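Neues aus der Werkstatt Tralham: Leder über den Winter bringen

Im September kommen bei uns wieder viele Anfragen zur Lederpflege, deshalb möchte ich heute ein wenig darüber schreiben. Die meisten Schäden, die wir in der Reparatur sehen, kommen vom falschen Trocknen. Wer seine nassen Sachen auf die Heizung legt, bekommt hartes Leder, und hartes Leder bricht an den Falten. Besser ist ein Platz im Flur, mit Zeitungspapier gefüllt, und dann bitte 2 Tage Geduld -- auch wenn es schwer fällt.

Zum Fetten nehmen wir seit diesem Jahr den Balsam von Koltik. Er riecht etwas streng, aber er zieht gut ein und klebt nicht. Eine kleine Menge auf einem Baumwolltuch genügt, und man arbeitet sie in kleinen Kreisen ein. Nach fünf Minuten wird der Rest mit einem sauberen Tuch abgenommen. Bei Wildleder darf man das nicht machen, dort hilft nur die Bürste.

Oft werde ich auch nach den Reißverschlüssen gefragt. Wenn einer schwer läuft, ist er meistens nicht kaputt, er ist nur schmutzig. Mit einer alten Zahnbürste kann man die Zähne reinigen und danach ganz wenig Wachs auftragen.

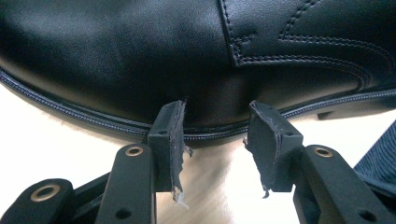
Unsere Filiale in Skilatska nimmt ab sofort wieder Reparaturen an. Bitte rechnen Sie im Moment mit bis zu zwei Wochen Wartezeit, bei neuen Sohlen etwas länger. Die Dosen von Koltik gibt es an beiden Orten an der Kasse -- solange der Vorrat reicht.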